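Golisow Tabletop Sorting Set: README

Last updated Jun 1, 2019

Welcome, and thank you for picking up the Golisow set. It is a collection of pictures and written notes on how small things get put away on a table: into a tray, out of a tray, from one tray to another, and now and then back into the drawer they came from. It started small, grew over one long December in Pellville, and has been tidied up enough since then that we feel all right about handing it to other people. Please read this page through once before you unpack anything, even if you are in a hurry (we know, we skip these too).

What is in the set

There are 2274 pictures, sorted into 300 sessions. A session is one stretch of tidying with one tray and one group of small objects, and it can hold up to 77 pictures, though most are a good deal shorter than that. Of the 300 sessions, 228 have written notes to go with them. The rest are pictures only, and we would love help with those if you have a free evening and like describing odds and ends.

The objects are the kind of thing that collects in a workroom: fittings, caps, short lengths of tube, connectors, clips, the bits left in the bottom of a box after you have moved house. Lộc Huỳnh gathered most of them and wrote the first version of the object list, which is still the one we use. If you find a name in it that seems strange to you, it is probably what Lộc's family calls that thing, and we have left those in because they are nice to have.

About the table and the tray

The sessions in the Cao folder use a padded table top in light beige. It comes in two panels, and the seam between them makes a handy middle line when you are writing down where something lies. "Left panel" and "right panel" in the notes always mean as you look at the picture. A tray that sits over the seam is written down as "middle," even if it leans a little to one side.

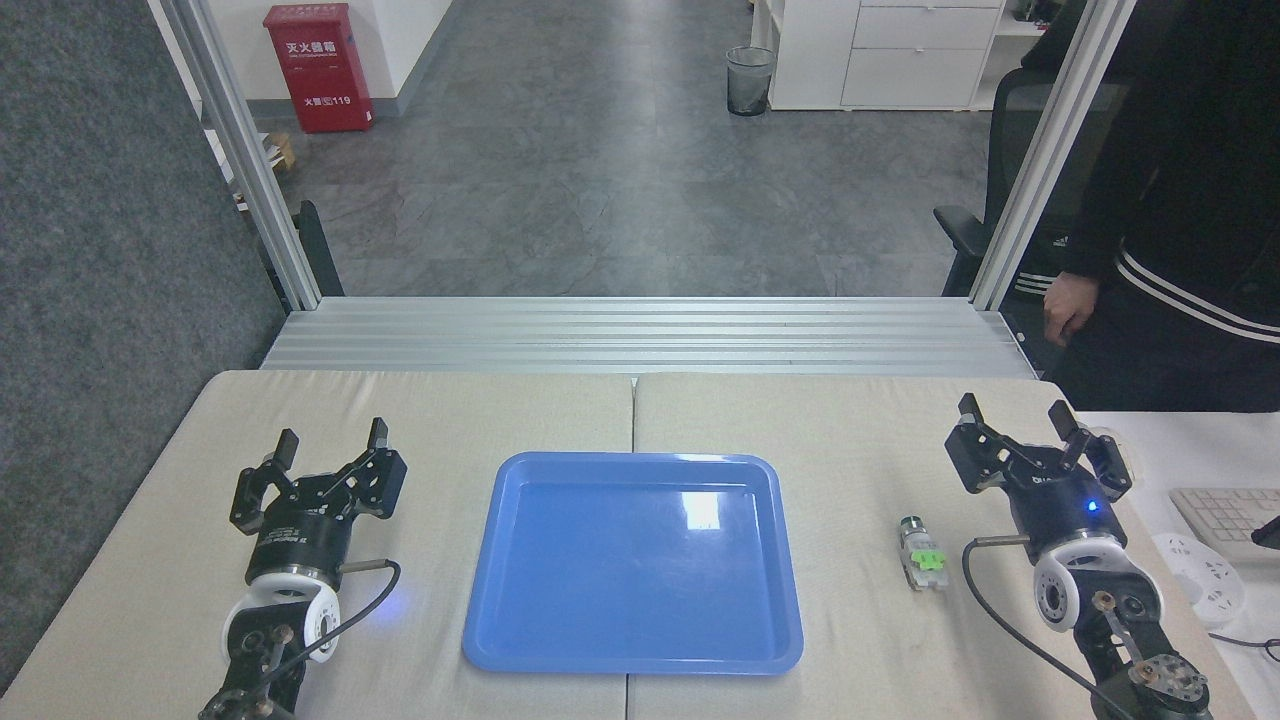
Cao folder, tray in the middle and empty, one small part on the right panel.

The blue plastic tray has rounded corners and a raised rim, and it shines. A bright patch like the one toward the upper right of the inside can be taken for a piece of white paper when you are going quickly, so please look twice before you write "one item in tray." Bảo Lại went back over the notes with exactly this in mind and fixed a fair number of them, and we are very grateful.

The small part with the silver threaded end and the bit of bright green near its middle goes under "connector or sensor" in the object list. We went back and forth on that for longer than any of us would like to admit! If you know better, write to us and we will happily change it.

How the notes are written

Each note is a plain text file with the same name as its session. The first line gives the tray and where it sits. After that there is one line for each loose object, with its color, its general shape, and the panel it is on. Things inside the tray are listed last. An empty tray gets the word "empty" on a line of its own, so that you can tell it apart from a note somebody forgot to finish.

Colors are everyday colors. We tried a longer list for the Polstead folder, with four kinds of gray, and the notes came out worse, so those have been put back to plain gray.

Known problems

A few sessions in the Polstead folder have their pictures in the wrong order. Shiny objects are sometimes listed as white when they ought to be silver. The spelling of "gray" wanders.

Sending corrections

Send us the session name, the line you would change, and what you would like it to say. Small fixes are welcome and so are big ones. Lộc reads the object list mail and Bảo reads everything else, usually over the weekend, so give us a few days.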